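Open day at the Kerslake mill, Gredcombe
2018-09-09

The Kerslake mill opens to visitors once a year, and this was my first time going. I took the early bus to Gredcombe and walked up from the bridge. The gate was already open and Afaf Najjar was handing out paper tickets from a folding table. Tours left every 90 minutes in groups small enough to hear the guide.

Our guide was Peter Havlíček, who worked the carding floor until it closed. He started us in the wool store, where the fleeces used to come in by cart and later by truck. The old ledgers are kept there in a glass case. The one on display was open at lots 1211 to 1243, with the name of the farm, the weight and the price paid for each. Two farms on that page are still selling wool to the mill today – one of them is Jellovard, up the valley.

From there we went to the carding machines. Only one still runs. Peter switched it on for a few minutes and we had to stop talking until he switched it off. The wool goes in as a matted sheet and comes off the far end as a soft rope. He let us pull a piece apart to feel how weak it is before spinning. 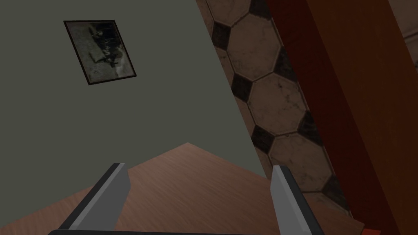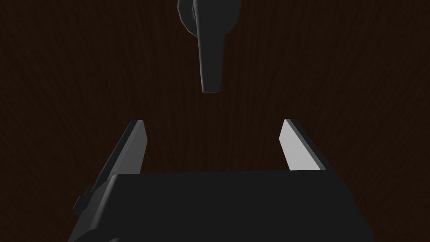
Brown wood in both views, with patterned tile flooring and a gray-green wall in the first.

Lunch was soup and bread in the old canteen. It cost 4 dollars and the line was long. I sat across from Nhi Khương, who had come to look at the dye recipes for a class she teaches. She said the recipe books are worth asking for, as they are not on the regular tour. I asked, and was shown two of them. The handwriting is hard to read but the wool samples glued to the pages have kept their color very well.

The afternoon was weaving. Huia Lockyer runs the two narrow looms and was making a plain twill blanket for the mill shop. She explained how she ties in a new warp, a job that takes her most of a day. The mill's own blanket line is called Wunance, and everything in it is woven on those looms. Orders placed in August go out before winter.

I skipped the talk on the water wheel, but walked down to see it afterward. It has not turned for years. Rangi Faulkner was at the sluice and told me the bearings need replacing before it can run again.

Parking is limited, so take the bus if you can. The last one back leaves from the bridge, and the stop has no shelter.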